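Care labels and the missing dimension

Retail listings for household storage give three numbers: width, depth and height. For rigid goods those three numbers are usually enough. For woven goods they are close to useless, and my argument is that sellers should be required to state a fourth, the internal width at the base.

A woven container tapers. Most are wider at the rim than at the foot, and the published width is taken at the rim because it is the larger figure. A buyer who wants to stand file folders, spice jars or rolled towels in a row is limited by the base. The taper can take up a good part of the floor area, and there is no way to recover the lost figure from the listing. I bought a set from Drondley last July on the strength of a stated width of 14 inches. The rim was 14 inches. The usable floor was three inches less, and the folders I had bought to go in it had to be stored flat.

The standard defense is that woven goods vary from piece to piece, so any interior figure would be false for some share of the stock. This is true of the rim as well, and sellers publish the rim anyway. A tolerance would solve the problem in both places. Lumber, fabric and flooring are all sold with tolerances, and buyers of those goods manage to read them.

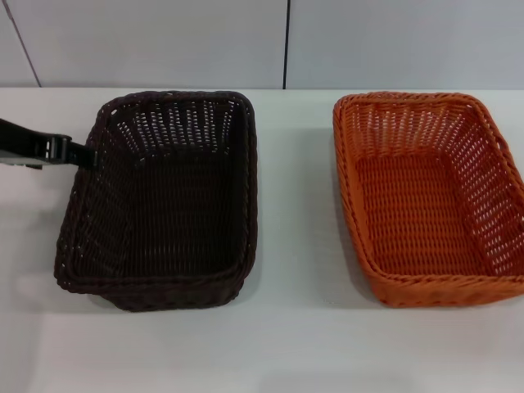 Ongart objected to an earlier version of this argument on the grounds that the shopper can simply bring a tape measure to the store, and that a rule for every small trader would raise prices on goods that sell for very little. The second half of that deserves a proper answer. The first half assumes a store. A large part of this trade is now done by mail, and the goods can't be measured until they have been paid for, shipped and unpacked. Return shipping on a bulky, light item often costs more than the item.

On the price question, the work involved is one measurement per model, made once, by whoever already makes the other three. It takes under a minute. The figure then goes into a database field that, in most listing software I have used, already exists and is left blank. For a workshop with 24 models, the whole task is finished before lunch. For an importer with over 600 it is a few days of one clerk's time, spread across the life of the product line.

Stoditz, which sells mainly to offices, has published base dimensions for several years. Its listings show a simple side profile with the rim and the foot both marked. The drawing is plain and slightly ugly, and it answers the question. I have ordered from the company four times and sent nothing back. I have no way of knowing whether its return rate is lower than that of its rivals, and I would not lean on a figure if I had one, as office buyers behave differently from households. The point is narrower: the information can be collected and shown by an ordinary firm selling ordinary goods.

There is a second objection, which I find more serious. Adding numbers to a listing does not mean they will be read. Appliance labels are crowded with figures that few shoppers could define. If base width is added, someone will ask for weave density, handle clearance and load rating, and the useful figure will disappear among the others. I accept the risk. The test for inclusion should be whether the buyer can act on the number with no special knowledge. Base width passes, since a person holding a folder and a ruler can use it at once. Weave density fails.

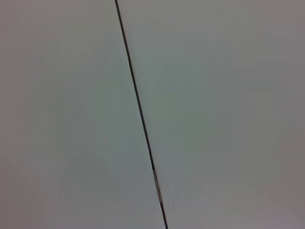 Load rating is the borderline case. Handles on woven goods tend to fail before the body does, and a stated limit would be helpful to anyone who stores books or canned food. The trouble is that a rating depends on how the load is lifted. A container raised evenly by both handles is under a different stress from one dragged off a high shelf by one side. Any single number would need a stated method, and the method would need to be agreed on across the trade. That is a larger project and should be kept apart from this one. Tying them together would delay the easy change for the sake of the hard one.

A smaller matter is where the measurement is taken. Wovthorpe lists an "inside width" on some of its products, and in the two I checked, it had been taken halfway up the wall. This is an odd choice. It gives a figure that is neither the opening nor the floor and matches nothing a buyer would put inside. Any rule should name the point of measurement: flat on the base, wall to wall, at the narrowest place, with the liner in if a liner is supplied. Round models need only the diameter.

I would also have the figure placed beside the rim width, in the same type size. A number placed behind a fold-out tab labeled "more details" meets the letter of such a rule and leaves the buyer where he started.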